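Sorting and Stacking Small Blocks: Group Project Report
Lama Hijazi, Walid Nasrallah and Comfort Agbenyega
Supervisor: Bergþóra Bergmann
Handed in 5/12/24

1. Background

Our group looked at how the colour of a small block affects how easily people can pick it out and put it away on a wooden surface. The idea came from the games shelf at the Sedberg Hostel, where small pieces often get left behind on the tables after use. We wanted a task simple enough to explain in one sentence and quick enough to repeat many times.

2. Materials

We used plain blocks with no letters or patterns, so that colour was the main difference between them. The yellow-green ones gave us the most trouble when writing up. Walid called them yellow and Comfort called them green, and our early notes use both words. We later agreed on one name and corrected the notes by hand.
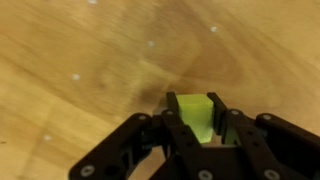
Figure 1. Yellow-green block, close view with the wooden surface behind.

3. Setting up

All the work was done on a long wooden table with an orange tone. We had first thought of covering it with white paper, but Bergþóra suggested keeping the bare wood as it is closer to what people have at home. Yellow tape was stuck flat to the table top. The light blue cup was the only container, and it stood open end up with blocks close by.
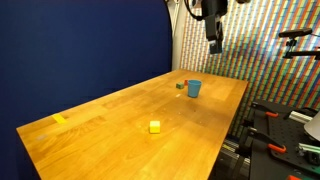

Each person taking part was given the name of a colour and asked to find that block and drop it in the cup. They had 2 practice turns and then 60 timed turns, with a short break halfway. One of us kept time and another wrote down mistakes. The third put the blocks back out for the next turn – this was the slowest job and we swapped it often.

4. Results

Yellow blocks were found quickly by everyone. Red and orange took a little longer, and several people said these were closer to the colour of the wood. Dark green was found easily unless it was standing behind the cup, where it was missed more than any other.

5. Problems

Our first round in November had to be thrown out as the timer had been set wrongly. We also did not test anyone for colour vision, and should have done so before starting.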